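Product Review: Clirnell Two-Slot Toaster

Prepared for the Aryee Shared Kitchens equipment list
Reviewer: Ohemaa Kyei
Second reader: Dagim Asfaw

Purpose of the review

Aryee Shared Kitchens maintains a list of small appliances approved for purchase by its member sites. The Clirnell two-slot toaster was put forward in July as a replacement for the Sideck model, which is no longer stocked by our supplier. The review covers evenness of browning, consistency between batches, ease of cleaning and suitability for a kitchen in which many people use the same appliance over the course of a morning.

The unit was used at one site for 14 days. It was bought at the ordinary retail price, and the manufacturer was not told of the review.

Construction and controls

The toaster has a brushed steel body with plastic end panels. The browning dial runs from 1 to 5 and clicks firmly at each whole number. There are separate buttons for cancel, reheat and frozen bread. The labels are printed in dark grey on steel and are difficult to read under a range hood light; members with low vision commented on this more than on any other feature.

The slots accept a standard sandwich loaf without trimming. Thick-cut fruit loaf fits, although the guides grip it tightly and the slice must be eased out at the end of the cycle. The lever has a high-lift position that brings small items such as crumpets clear of the slot. Cord length is adequate for a bench outlet but short for an island.

Browning

The test bread was a plain white sandwich loaf from the same bakery throughout, sliced at the shop. Each batch was toasted from room temperature, and the toaster was left to cool between batches unless otherwise stated.

Setting 1 dries the surface and adds very little colour. Setting 2 gives a pale gold suited to sandwiches. Setting 3 is the one most users will want and produces a crisp face with a soft centre. At setting 4 the edges begin to darken ahead of the middle, and setting 5 is too dark for general use — the kitchen noticed the smell well before the lever rose.

Evenness across a single face is fair. Darker patches are to be expected on an otherwise golden-brown slice, and crusts colour deeply at the middle settings. Reviewers compared slices by fanning them in a stack on a pale tabletop, where differences in crust and crumb are easy to judge. The top slice in the stack of three below is the most toasted, and the lowest shows a pale, soft crumb inside its crust.
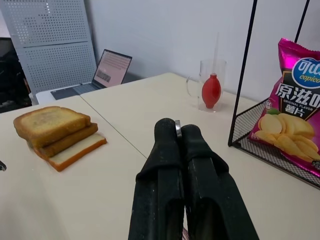 Consecutive batches

Shared kitchens seldom toast one pair of slices and stop. The unit was therefore run through back-to-back batches at setting 3 without a cooling period. The second batch was noticeably darker than the first. The third was darker again, and users learned to turn the dial down by one position after the first pair. The Sideck model handled this better and needed no adjustment until well into the breakfast period.

Cleaning and safety

The crumb tray slides out from the rear and holds a reasonable quantity before it spills. It has no stop, and on two occasions it came away in the hand and dropped its contents on the floor. A slower pull solves the problem once users are aware of it. The steel body marks readily with fingerprints and wipes clean with a damp cloth when cold.

The end panels remained comfortable to touch during normal use. The top surface did not, and sites with young children should place the toaster well back from the edge of the bench.

Score and recommendation

The Clirnell two-slot toaster scores 71 out of 100 under the Aryee assessment scheme. It lost most of its marks for drift between batches and for the legibility of its labels.

It is approved for sites serving small groups. Larger sites are advised to wait for our review of the Handotitz four-slot model, which is now in use at the same kitchen. Dagim Asfaw has asked that the dial guidance for consecutive batches be displayed beside the appliance wherever it is installed, and a printed card is available from the equipment desk on request.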